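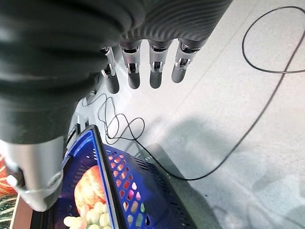
Arosik to Supply Wooden Produce Crates and Slotted Baskets to 11 Öztürkmen Grocery Stores

Monday, April 1, 2019
By the Arosik Press Office

CLOLLURA – Arosik, a maker of fixtures and small equipment for food retail, has signed a supply agreement with the grocery chain Öztürkmen covering the fruit and vegetable departments of 11 stores. Under the agreement Arosik will deliver 840 wooden display crates and 2,000 blue plastic shopping baskets. The first deliveries go to the Clollura store, where the layout was set up and checked with fresh produce before the order was confirmed.

The crates and baskets were specified together. Öztürkmen had asked for a produce department in which a customer can set a basket down close to the crates, choose items one at a time and place them in the basket without turning away from the display. This affected the height of the crate front, the spacing between crates and the shape of the basket rim.

The crates are made of light-colored wood with slatted sides. They are supplied in three depths: shallow for grapes and other soft fruit, medium for lettuce and bell peppers, and deep for squash, pumpkins and potatoes. All three share the same footprint, so a store can change the order of its display without moving the stand underneath. The slats leave gaps for air to pass through, and the boards are sanded on all faces, including those that are hidden when the crates stand side by side.

The basket is a one-piece molding with rows of rectangular slots in the side walls and a lighter rim along the top edge. The black handle folds down onto the rim when the basket is standing and is raised for carrying. The slots reduce weight and allow soil and leaf fragments to be rinsed out during cleaning. Baskets stack inside one another with the handles folded.

Load checks at the Clollura store used mixed produce of the sort a household would buy in one trip, including pumpkin, squash, carrots and bell peppers. Mixed loads were chosen in preference to test weights, which sit flat and do not shift in the way that round items do. Staff recorded whether the handle could still be folded and raised with the basket filled, and whether the rim stayed straight when the basket was pulled along a floor by one side. 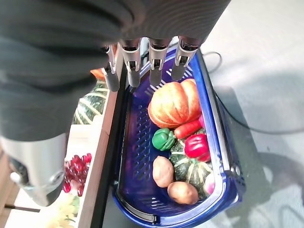 Filling order and basket depth

One result of the checks was a change to the basket depth. The earlier model held a large pumpkin with very little room left beside it, and smaller items ended up on top, where they rolled off when the basket was lifted. The current model is longer and slightly shallower. A pumpkin can lie at one end with peppers and carrots next to it, and the customer can see most of what is in the basket from above.

Arosik has prepared a printed card for store staff on filling order. The card will also be used in customer orders that staff pick from the shop floor. It reads as follows:

– Pumpkins, squash and potatoes go in first, on the base.
– Carrots and bell peppers fill the spaces between them.
– Wrapped lettuce is placed upright against a side wall.
– Grapes go in last and are lifted by the stem.
– Fold the handle only when nothing stands above the rim.

Grapes received separate attention. They are the item most often damaged during picking, usually when a bunch is taken from underneath and berries are pressed against the crate wall. The shallow crate has a low front board for this reason, and the inner edge of the board is rounded. Öztürkmen will display red and pale green grapes in separate crates, with the bunches laid in a single layer and the stems turned toward the customer.

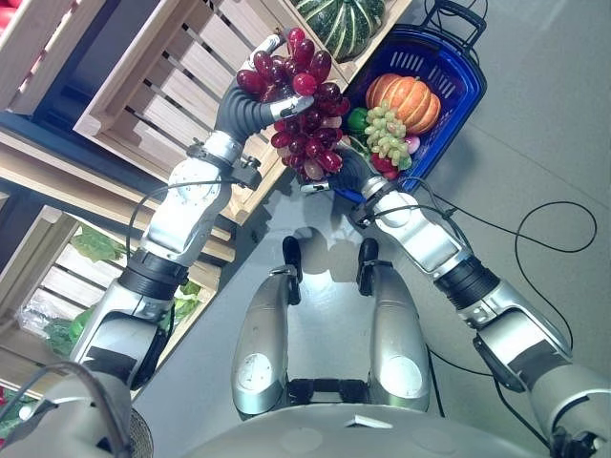
The stand that carries the crates is supplied by Budon, which also makes the label holders. Each stand holds the crates at a slight forward tilt, adjustable with a pin at the back. Budon will deliver the stands flat and assemble them in each store outside opening hours. The tilt is fixed at the lowest setting for deep crates, in which heavier produce would otherwise collect at the front board.

Label holders clip to the upper slat and can be moved without tools. They accept the paper labels that Öztürkmen already prints in its stores, so no change to the labeling system is needed.
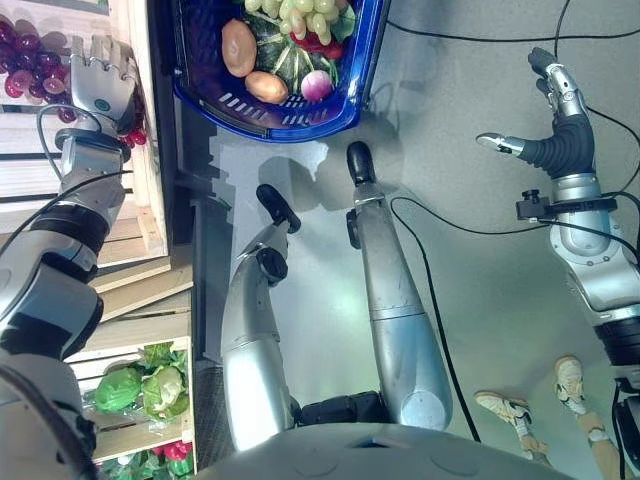

Red grapes and lettuce in the wooden crates, with the blue basket alongside.

Cleaning and replacement parts

The wood is left without varnish. Crates should be brushed out at the end of the day and wiped with a damp cloth once a week, then left to dry standing on one end. Soaking is not recommended – the boards can swell at the nail line. Damaged slats are replaced singly. A repair pack with spare slats and nails is included with the delivery to each store, and further packs can be ordered under the same agreement.

Baskets can be washed by hand or in a crate washer. The handle is removed by pressing the two ends inward and is replaced the same way. Arosik will keep handles for this model in stock for the full term of the agreement. Baskets with a cracked rim should be taken out of use and returned on the next delivery truck, and the plastic will be ground and used again for items that do not touch food.

Schedule

Clollura will be the first store to change over its produce department. The remaining stores follow in groups, with the last installation planned for December. Each store will keep its existing display in use until the new stands have been assembled, and the crates will be filled from the morning delivery on the day of the change. Baskets will be delivered one week ahead of the stands.

Existing baskets will be collected by Arosik. Öztürkmen may retain some of them for stockroom use.

Dimension sheets for the three crate depths, the basket cleaning sheet and the filling card are available from the press office on request.

Contact: Arosik Press Office, Clollura | © 2019 Arosik. All rights reserved. | Back to top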